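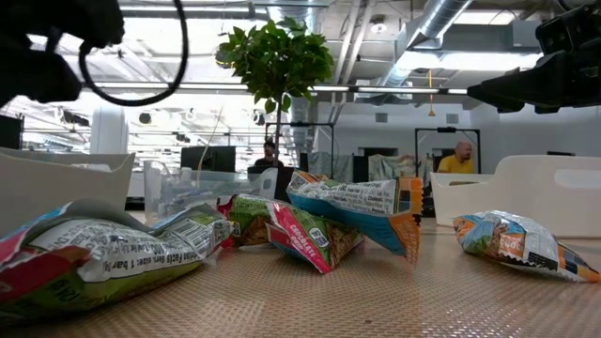
ok teleop week two thread. I'm on snack bars now, which is the task everyone in the group calls the easy one. both arms, two controllers, you drive the grippers yourself and the robot records what you did so it can learn from it later. My whole job is being the hands. what gets me is wrappers. the silver and orange one off to the right by itself, fine, you can come at it from any side. The white and blue one lying partly on top of the green CHOCOLATE one, not fine. you pinch the top bar and the bottom one wants to come too

2/ and the crimped ends. everybody's first instinct is to grab the crimp bc it sticks out and looks like a handle. don't. it folds, the bar swings, you drop it. go for the middle, across the short way, close slow

3/ "close slow" is Mei Ridgeway's thing, she trained me. She says it maybe forty times a shift. I say it in my sleep now

4/ numbers for those who asked: we're at 1539 demos on this task as a team. 341 are mine. 148 of mine got tossed in review

5/ yes 148. thats a lot. most of it was my first few days, before I understood what counts as a bad demo

6/ so what counts. dropping a bar is NOT automatically bad. if you drop it and pick it back up clean, they keep it – the model needs to see recovering from a mistake. what they toss is dithering. hovering over the thing for six seconds while you decide. the robot learns to hover

7/ also tossed: bumping the bin and shoving it over an inch. also resetting the objects the exact same way every time. I was doing that one w/out noticing, I like things lined up. Dwayne Rosenthal pulled up twenty of my starts side by side and it looked like one photo

8/ so now I kind of toss the bars down and leave them however they fall. overlapping, crooked, label up or barcode up, whatever. If it annoys me to look at it's probably a good start

9/ someone asked kinesthetic vs remote. we did both. on the old Horkon arm you grab the wrist and just walk it through the motion. feels great, super natural, you can feel the weight. but your own arm is all over the camera view and you can't do two arms at once unless you've got four hands

10/ remote is worse for the first two days and then better. no feel at all. I had to learn to tell by looking when the fingers are on the wrapper vs on the actual bar. there's a little bit of air in those things. wrapper moves first, then the bar

11/ Sowah controllers if you're wondering. trigger is stiff. my right index finger has opinions

12/ two arms thing is harder to explain. for a while I was basically one handed, left arm parked doing nothing. Mei made me do a full afternoon left only. hated it. Friday I caught myself passing a bar from left to right in the air without planning to, and had to stop and look at the controllers for a sec

13/ which they then asked me not to do lol. handoffs are a separate task

14/ Q from replies: does the policy work yet. sort of?? they trained one on the first 741 and ran it while I ate lunch. it went right for the crimped ends. every time. that's me in there. thats my first week

15/ Wendel (the newer checkpoint, they all get names) goes for the middle. still slow on overlaps. it nudges the top bar sideways first to get it loose and I'm pretty sure none of us taught it that on purpose. Dwayne thinks it picked it up from people's misses

16/ tips if you're starting a job like this:
– chair height first. before anything
– look at the fingers, not at the whole arm
– if you're gonna miss, miss and keep moving
– take the break when it's break time, your last ten demos before lunch are junk

17/ pay question, not answering that on here sorry. dm me

18/ next is pouches, the kind that stand up. Sater is the code name for that batch and I've heard only bad things. will update if I survive

19/ oh and no I have not eaten any of the bars. they've been pinched like a thousand times. it's crumbs in there

Filed under: Robots & Automation, Teleop Diaries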